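Accueil | Boutique | Kits de collecte | Assistance | Panier

Rernby Duo – le kit de collecte simulée à deux bras

Je vends ce kit depuis octobre et je m'en sers moi-même presque tous les soirs, alors autant vous en parler comme à un collègue ! Rernby Duo, c'est une table virtuelle, deux bras, des gobelets, des bacs, et de quoi enregistrer vos démonstrations à mesure que vous les téléopérez. La tâche fournie d'origine : ranger chaque gobelet dans le bac de sa couleur. Ça paraît bête, mais pour débuter en imitation c'est parfait.

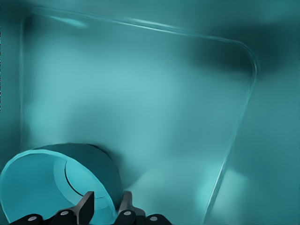

Côté vues, vous avez une caméra au poignet et une vue d'ensemble, enregistrées ensemble (le décalage entre flux m'a rendu fou sur l'ancienne version, c'est réglé). Les teintes se changent dans un petit fichier texte. Mon conseil – variez les départs dès le premier soir, sinon votre politique apprend la position du gobelet par cœur. La licence de base permet 200 épisodes par tâche, et j'en ai gardé 143 pour mon premier entraînement, le reste était franchement mal piloté (par moi).

Les deux bras se pilotent ensemble ou séparément, et chaque épisode se rejoue avant validation. 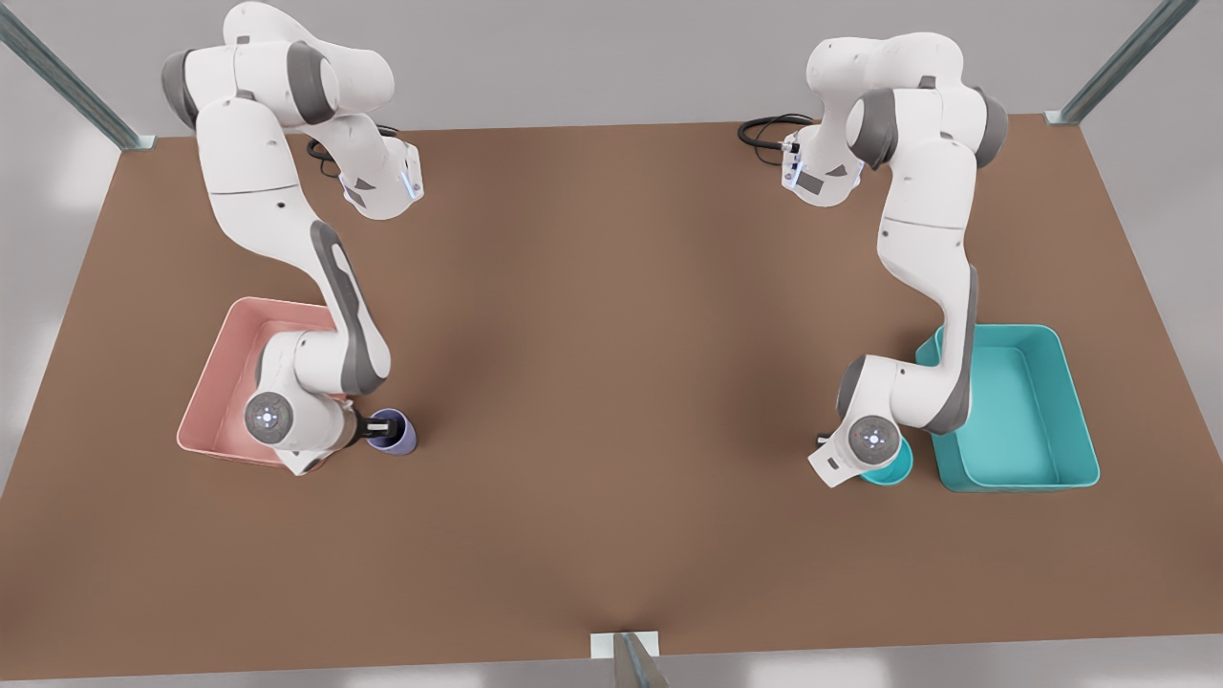 Hina Malik m'écrit que le rejeu lui a fait jeter 85 épisodes trop hésitants, et qu'elle aimerait pouvoir les trier par durée. C'est noté pour la prochaine mise à jour !

Imprimer cette page | Envoyer par e-mail

Contact | © Rernby | Haut de page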